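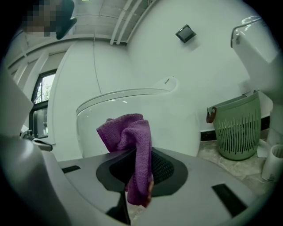 Fledport Community Choir
Minutes of the summer meeting held 2nd August in the upstairs room at the Plodora Hall

In the chair: Henryk Zalewska
Minutes taken by the secretary. Apologies were received from four of the altos, who are sharing a cabin at the lake and sent their love and a very cheerful postcard.

1. Welcome
Henryk welcomed everyone back and said how good it was to see so many faces in the middle of vacation season, especially our three new basses, who were given a round of applause and looked suitably alarmed. He thanked Loter's bakery for the rolls. There was a short delay while more chairs were brought up from downstairs.

2. Minutes of the last meeting
These were read and accepted with one correction. The Duruflé was sung at the spring concert in the second half and should not have been listed under the first. The secretary apologized, and it has been changed in the binder.

3. The spring concert
We had a long and very happy conversation about this, and I can't get all of it down. Ticket sales came to 344 dollars after the hall was paid, and the money has gone into the sheet music fund. Everyone agreed that the opening set was the best singing we have done in years, and that the sopranos held their nerve beautifully in the unaccompanied piece even though the pitch pipe had been left in a coat pocket out in the lobby. Several people felt the intermission ran too long. Henryk said he had been enjoying himself talking to the audience and would try to watch the clock next time.

There was a complaint from the back row that the tenors could not see the conductor past the flowers. It was agreed that the flowers will go on the piano in the future, or on the floor if the piano lid is up.

4. December concert
Most of the evening went to this item. Henryk would like to build the program around winter songs from different countries, with a few carols at the end that the audience can join in on. He played us a recording of a Polish lullaby his grandmother used to sing, and the room went very quiet. It was agreed at once that we will learn it. He will write out the words the way they sound for those of us who need the help (most of us!).

The second suggestion was a longer work with strings. Opinion was divided. Some felt we are ready for it and would grow by trying, and others remembered the last time, when the players came to one rehearsal and we were a page apart by the end of the slow movement. After a good deal of back and forth it was put to a vote and lost, 6 in favor and 10 against. Henryk said he was not disheartened and would bring it up again next year, and he was told kindly that we expected nothing less.

It was agreed to ask the children from the Cui Music School if they would sing two numbers with us. The secretary will write to them before the fall term begins.

5. Rehearsals
The new season will start after the school vacation, at the usual time. Sectional rehearsals went well last year and will be kept, with the altos and basses in the small room and the others around the piano. People are asked to bring a pencil. Please do bring a pencil. Henryk lent out a whole box of them last season and has one left.

6. Music library
Copies of the Rutter are still missing from the cabinet. Everyone is asked to look at home, including inside the piano bench and under the seat of the car, where two turned up last winter. Photocopies are not to be used at concerts.

7. Any other business
The new basses asked what to wear for concerts. Plain black with a touch of dark red is fine, and there is a bag of spare scarves in the cupboard.

A card was passed around for our accompanist, who is recovering well from her wrist operation and hopes to be back at the piano for the first rehearsal.

The meeting closed with the round we always sing, which fell apart twice and was finished on the third try. The date of the next meeting will be sent out with the rehearsal list.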